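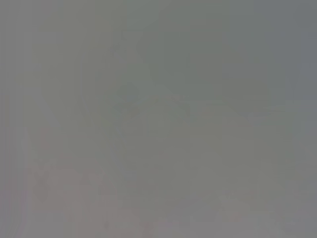
Fig. 1. Cool and warm greys, close in tone.

Decorating for Beginners
Session 9: Choosing a grey
Tutor: Nerys Harries

Few paints are pure grey. Most lean towards another colour, and the lean is called the undertone. On a small card it hardly shows. Over a whole wall it can be strong enough to make the room look blue, green or pink.

Cool greys lean blue or green. They can look bleak in a north-facing room. Warm greys lean pink, yellow or brown, and are easier to live with where there is little sun.

Testing
Paint two coats on a sheet of lining paper, leaving a white border. Do not paint straight on to the old wall colour, as it will change how you see the new one. Move the sheet about and check it in the morning, at midday and under the lamps you use at night. Put it next to the carpet too.

Working out how much to buy
Multiply the length of each wall by its height and add the results together. Take off large windows and doors. Divide by the coverage printed on the tin, then double the answer for two coats.

Worked example: Kelly's hall has 95 square metres of wall, counting the stairwell. Her paint covers 10 square metres per litre. One coat needs 9.5 litres, so two coats need 19.

Before next session
Bring two painted sheets, one warm and one cool, with the names on the back. Leanne Cheetham will be taking the class and will cover woodwork and primers. Old shirts, please.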